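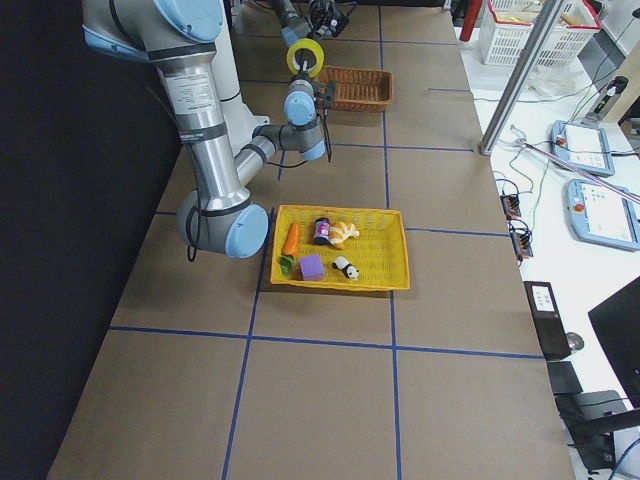
Yellow ring at the edge of the wicker basket, fixed camera view.

June, gripper notes, carrying on from the page with the coffee on it.

So today was meant to be the fingertip comparison and mostly was. Same job for both sets of fingers: pick a thing out of the yellow tray, carry it to the wicker basket, let go without flinging it. Emilian had already loaded the Malinowski tips (the hard ones), so I started with those and didn't swap until after lunch, which saved me hunting for the small hex key twice.

I love the tape roll as a test object, I really do. It's stiff one way and slippery the other, and if you take it by the edge it wants to swing. With the hard tips I ran it 16 times and dropped it 4 times, and every drop came at the same point, when the wrist turns just before the basket. Slowed the wrist move to 80 per cent and things calmed down a lot. I'd like to try that again with the force limit left alone, as I'd been fiddling with it and can't swear which change did the good.

The panda is a pain. It's small and it likes to end up on its side, and then the fingers come down either side of nothing much. Maricruz thinks we should come in at more of a slant. I think the tips are just too wide for it. We had a good long argument and then she went off to her meeting, so I'm writing down my version!

Foam cube: no trouble with anything, ever. I'd drop it from the list but Imani wants it kept as the easy one, so that if the cube fails we know the set-up is wrong and can stop wasting our afternoon.

After the swap to the Utesard tips (softer, grippier, a bit grubby already) I had to redo the closing width, and the first few goes were rubbish because I'd forgotten. Those are marked in the log, please don't count them. After that the roll sat nicely in the fingers, though letting go was slower, as it clings for a moment before it falls. Need to add a short wait after opening. I put in a wait of 31 hundredths of a second, which I got by nudging it up until it stopped annoying me. Not science, I know.

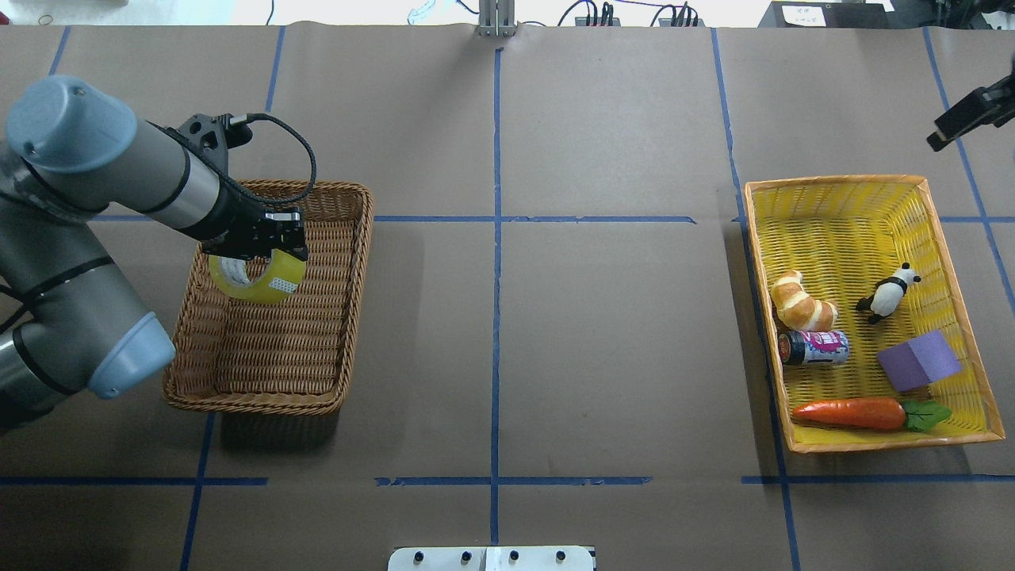 Do the softer tips need a different grip force from the hard ones?
Lower, I'd say. They squash a little, so you get plenty of hold before the motor is working hard, and going higher only wears the pads down. Start low and creep up.

Still to do: try the carrot end-on with both sets, wipe the Utesard pads and see if the clinging goes away, and ask Dulce whether the Sukenville lot ever sent their closing-width table. Soledad has the spare tips in her drawer, left side, under the cable ties.

Left the wrist speed at 80 on the controller. If you need full speed, change it back and put a line in here so I don't spend another morning wondering.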